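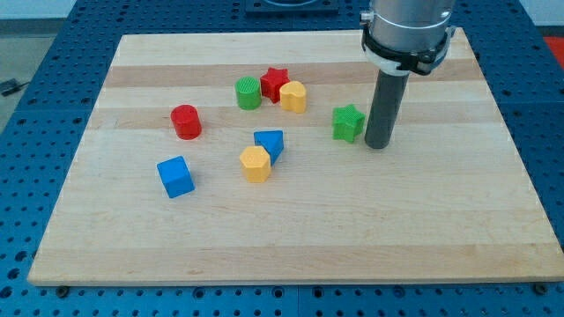
Maple-looking board under kids shape blocks — what finish, and how do I stop them skating around?
Posted by wevley_workbench

Putting together a little sorting table for my sister's daycare. Light wood board, strips glued up, going on top of a blue metal perforated table. Blocks are the small plastic kind, stars, hearts, cylinders, cubes, a hexagon one. Board is bare right now. Two things. What finish is ok for 3 year olds who will lick it? And the blocks slide every time a kid bumps the table, do I rough up the surface or what. Sanded to 300 already, maybe that was dumb. Need it done before July.

Anneli Honkanen
300 is too fine for what you want. Go back over it with 100, with the grain, light pressure, wipe the dust off with a damp rag and let it dry overnight. Then food grade mineral oil, the cutting board stuff. Flood it, wait, wipe, do it again next day. Don't use anything that builds up a film, the plastic corners will scratch it and then it peels.
For the sliding — fix the board first. If the board moves the blocks move. You have a perforated top so just run short bolts up through the holes into threaded inserts on the underside. Measure your board thickness before you drill, I went straight thru one once. Leave the bolts a bit loose in the holes, wood moves across the width in summer.
Also check the small ones against a choke tester if any of the kids are under 3. Hearts and stars look big and then they arent.

midilia_mom
we just put felt on ours, 38 cents a sheet. kids dont care

Sial77
Second the mineral oil. Skip the felt imo, it holds every crumb and you cant wipe it. Used a Vestine rubber shelf liner between board and table, cut an inch smaller all round so it doesnt show. No bolts. Been fine so far but ours is a heavier board, so idk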